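# Simulation Sign-Off Rules: Questions We Keep Getting

Maintained by the Grelwood test group. Last changed in November. If you disagree with an answer, take it up with Annatjie Zwane, who owns the rulebook and has heard most of the arguments.

## Does a pass in simulation count as a safety test?

No. It counts as permission to book time on the real arm. People keep writing "safety tested in sim" on the Mabuza handover sheets, and we keep crossing it out. A simulator only knows about the hazards somebody bothered to model.

## What does a run need before anyone will look at it?

A log, the scene version, the controller version and at least one view from the robot. Missing any of these, it goes back to you unread.

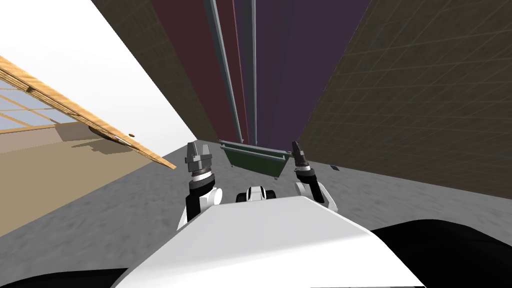 Scene reviews come first, before anybody talks about how well the controller did. The reviewer goes through the space the arms have to work in and asks what would be different in the real one. Take a narrow passage with a grid-patterned wall on one side, a wood panel on the other and a green tray on the floor at the far end. Is the panel fixed, or can it swing? Does the collision model include the small dark thing at the foot of the wall, or is it only painted on? If you can't answer, write "unknown" on the form. Tshepo Shabalala will accept "unknown." He won't accept a blank.

## We ran 3000 trials. Isn't that enough?

Enough for what? If all 3000 start from the same pose with the same lighting, you have one trial and a large electric bill. The rule asks for varied starts, and it asks you to list what you varied. We'd take 90 runs with an honest list over a big number on a slide.

## Why do you want gripper views? The log already says open or closed.

The log says what was commanded. We want to compare that with where the fingers are in the render at the same time stamp. The two have disagreed before, and it took Yolandi Radebe most of an afternoon to find out which one was lying.
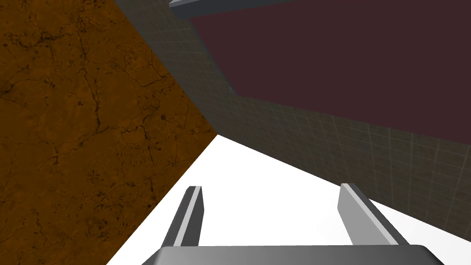 *Gripper view, fingers open, nothing held.*

Submit the plain view with no overlay. Arrows, boxes and green check marks go in a separate copy. Reviewers have a bad habit of believing check marks.

## Can I send just the best view from a run?

No. Send 2 views for each checkpoint, and don't pick them by hand. The Rekano script picks the time stamps for you. Yes, some of them will be dull.

## Do surface textures matter?

Less than the people who make them would like, and more than the rule used to say. A cracked brown finish can look convincing and tell you nothing about friction. If your grasp depends on friction, give the value you used and where you got it. "Default" is an answer, but expect a follow-up. 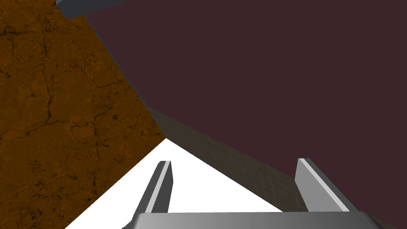

The same goes for contact stiffness and joint damping. We have seen values copied from one project to the next for years with no source attached, including in some of our own work. Section 9 now asks for a source on each one. It's a tedious section to fill in.

## Who can approve an exception?

Themba Zulu or Mbali Molefe, in writing, with an end date. An exception without an end date is a rule change, and those go through Annatjie.

## Hilgate uses a shorter checklist. Can we use theirs?

You can fill it in if you enjoy it. You'll still need ours. We asked what had been removed from the longer version and why, and we're waiting for a reply.

## Does any of this make the robots safer?

We think it catches careless mistakes early. We don't have good evidence beyond that, so please don't quote this page as if we did.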